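# House Rules for Two Arms
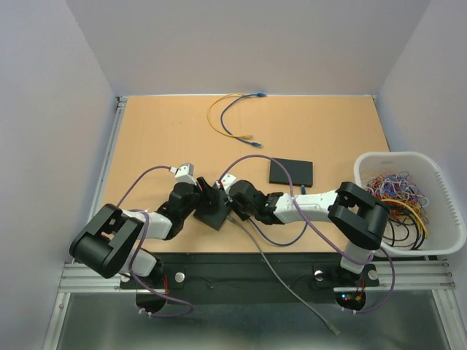

*Last updated in October*

The rulebook at Pradis runs to 40 pages, and Yolanda Casado would like it to be shorter. She took over the two-arm benches in the spring. The first thing she did was read the whole binder with a pencil and mark every line that an operator could not check by looking.

"Keep the area tidy" went out. So did "use appropriate force." In their place are rules like this one: before a session starts, the operator follows each arm's cable by eye from the wrist to the point where it leaves the table. If the cable can't be followed, the session doesn't start.

Arm cables need slack. A wrist that turns needs enough cable to turn with, and a tight run pulls on the connector long before anything looks wrong. But slack has to go somewhere. On a bench with a pair of white arms mounted at the front edge, purple cable arches out on both sides and drops past the table, and the one on the right crosses over a flat black box on the way. The Pradis rule is that slack may cross a work item only if the arm can go through its full reach without dragging it. The operator checks this at low speed, one arm at a time.

The network cable task makes the rule harder to keep. The work items are cables too: a yellow one and a blue one coiled on the tabletop, and a basket packed with more in red, orange, black and white. Kenneth Saludo, who wrote most of the original binder, wanted a ban on any work item that could be mistaken for part of the machine. Casado argued that this would end the job. They settled on a written list of every cable that belongs to the bench, by color and route, taped outside the enclosure. Anything not on the list is a work item.

Then there is the handover rule. When two grippers come close together over one part, one holds and the other moves. Both never move at once inside the handover zone unless the program has been reviewed by a second person. Ross Baxter reviews most of them. He went through 209 log entries last year and found that the stops he worried about came mostly from this zone - small contacts, finger on finger, with no damage and often no note from the operator.

Notes are now required. The form has four boxes and takes a minute.

Not everyone likes the changes. Fidelina Llanos runs the same kind of bench at Cabello and thinks the cable check will be skipped by the third week. "People look at a thing every day and stop seeing it," she says. Her shop has operators swap benches before the check, so each one is looking at somebody else's setup.

Casado has asked for a copy of the Cabello schedule. The next edition of the binder is due after the winter break, and she has it down to 26 pages.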